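Zindora Project FAQ
Last updated March 13, 2019

What did you set out to test?

Whether a robot policy can learn a two-handed job from people doing it with grippers in their hands, with no robot in the room while we record. I teach the arms afterward, from the footage. Our task is the bathroom one – toothbrush in one gripper, toothpaste in the other – and it's my favorite by a mile!

How much data did it take?

We recorded 2312 demonstrations and trained on all of them. I also tried a cut-down set of 800, and it did better than I'd have bet (the Unano arms still fumbled the tube a lot, though). 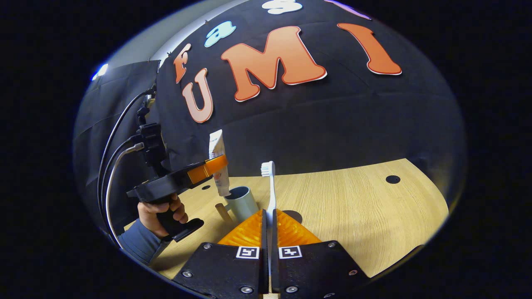 2 min read

Why put markers on the fingers?

They tell us how far apart the fingers are at any moment, straight from the video. The soft orange pads bend when you squeeze, so I like having something flat to measure from.

Does it work in a new place?

Mostly. We took the trained policy to Blöndal, a kitchen it had never seen, and it finished almost 22 percent fewer runs than in our lab. Glare off the counter hurt us most – I'm still working on that one.

What's the Wider setting in the config file?

It keeps the full fisheye view and skips the crop. Leave it on. When I turned it off, the policy kept losing track of the other hand and the two grippers bumped into each other.

Can I use my own grippers?

Sure, but you'll need to redo the finger calibration first. Plan on an afternoon in case the first try comes out weird (mine did).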